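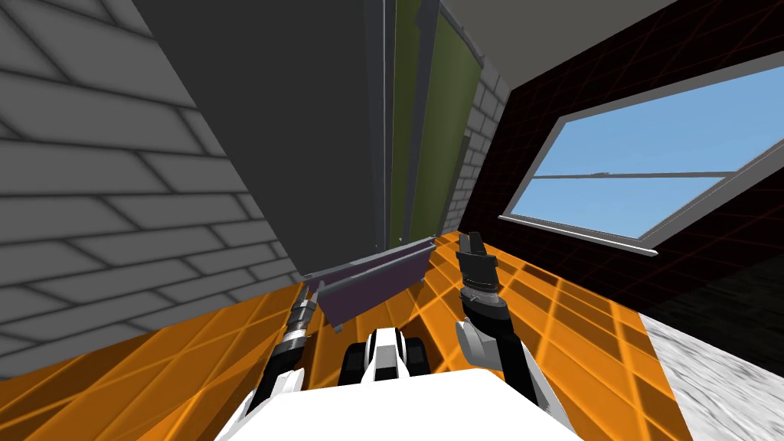 Workshop notebook, Stivitis community textile project
August, entry begun 9.40 a.m.
Kept by Adanech Yilma for the making team

1. State of the work

The hanging is to be made up of 3,000 felt leaves, each stitched to a strip of undyed wool. The target was agreed with the Jokiria weaving group in spring and has not been changed. Leaves received and checked to date: 2,826. The first 2,000 are mounted. The remainder are sorted by shade and stored flat in the labelled trays.

Leaves returned by the schools vary in thickness. Those under 2 mm curl at the tip once stitched and should be backed with muslin before mounting. Please do not trim them to match the others, as several carry initials close to the edge.

2. Dye trials

Three baths were run with the madder from Lau. Bath A gave the brick shade wanted for the lower border. Bath B was left too long over the heat and turned brown; the wool is sound and may be used for the reverse. Bath C was a repeat of A with half the alum and came out paler on the felt than on the strip. Samples are pinned to the facing page. Wash fastness still to be tested on A and C.

The weld is nearly finished. A further order has been requested, but no delivery date is held.

3. Mounting

The double running stitch is now the standard for all strips. The earlier single stitch held on the sample but pulled on strip 14 when it was lifted at both ends. Strips 1 to 9 were sewn before the change and need a second row. Colleagues taking these home are asked to sign them out on the sheet and to return them rolled, never folded.

Linen thread from Rinus is stronger than the cotton but frays at the needle. Waxing helped. Cut lengths of no more than 50 cm.

4. Words for the label

The draft panel text refers to "more than 3,000 leaves". This should read "3,000 leaves", and the printer is to be told before the proof is passed. The Jokiria group should be named in the first paragraph and the schools listed alphabetically.

5. To be done

Second row on strips 1 to 9.
Wash test, baths A and C.
Muslin backing for tray 6.
Ask Lau whether the next madder will be from the same crop.
Check the hanging pole for splinters and sand if required.

Entry closed 4.15 p.m. A.Y.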